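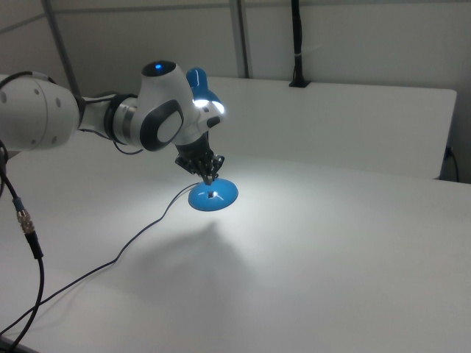 Viera Procházka wrote in to ask why the oat drink she buys now lists calcium on the label, and whether the calcium in it does anything if most of it sits at the bottom of the carton. She had poured out the last glass and found a chalky layer left behind.

The layer is most likely calcium carbonate or tricalcium phosphate. Both are common in fortified plant drinks, and both are nearly insoluble in water. Makers add gums such as gellan to keep the particles suspended, but suspension is not permanent. A carton left standing in the refrigerator door will settle. Shaking it before each pour brings a good part of the mineral back into the liquid, and a glass poured without shaking may hold far less calcium than the label states. The last glass will hold more, if it is drunk at all.

Whether the calcium is absorbed is a separate matter. Absorption from calcium carbonate in a fortified drink is generally found to be close to that from cow's milk. Tricalcium phosphate tends to come out somewhat lower. The ingredient list will name the salt used, usually near the end, after the oil and before the vitamins.

Other points on the label

Serving size. Most nutrition panels on these drinks are given per cup. Readers who use the drink only in coffee take in much less than that, and the percentages should be scaled down to match.

Sugar. Oat drinks are made by treating oats with enzymes that break starch into smaller sugars, mainly maltose. A carton marked "unsweetened" can still show sugar on the panel, and in the United States sugar formed this way may be listed as added. Almond and soy drinks without sweetener show little.

Protein. Soy is the only common plant drink with protein near the level of cow's milk. Almond and rice drinks are low. Parents who are replacing milk for a child over 2 should look at this line first and talk with the child's doctor — the calcium figure alone does not settle it.

Vitamins. D2 and D3 are both used. B12 is added by some makers and left out by others, and the difference matters to anyone who eats no animal foods.

Ankit Shakya asked a related question on heating. Calcium salts do not break down at kitchen temperatures, so a fortified drink can be used in oatmeal or sauces. Curdling in hot coffee is caused by acid and heat acting on the protein, most often in soy drinks. It is a texture problem and does not mean the carton has spoiled. Warming the drink before adding the coffee reduces it, as does a darker roast, which is usually less acidic.

Opened cartons should be kept cold and used within the period printed on the side. Shelf-stable cartons need no refrigeration until they are opened.

The May issue will cover calcium in tofu and leafy greens, including the effect of oxalate in spinach.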